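Mumov cell, progress report, 24 April 2026

Hi Bernice,

Good stretch, mostly! The cell is back up after the gripper swap -- Peiyu did the mechanical half and I did everything with a plug on it. We ran 300 cycles on the new fingers with 2 faults, both at the drawer pick, and Yutong thinks it's the approach angle. I'm inclined to believe her (she called the last one too).

Cables ate more of my time than I'd planned. I've been going through the charging leads at the table, USB-C and USB-A together, untangling the long white one and pulling any with a loose plug.

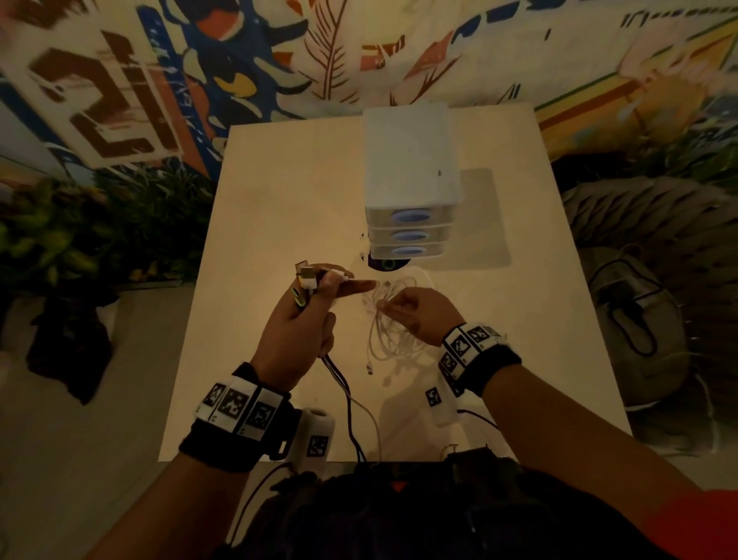
Money and what's next

We've spent 800 of the 1000 dollars for spares. The rest goes on a second set of finger pads and some decent strain relief, if that's OK with you. Weidong wants to redo the marker calibration before we touch the drawer pick again, so that's up next, and I'll send you his numbers when I have them.

Yuxi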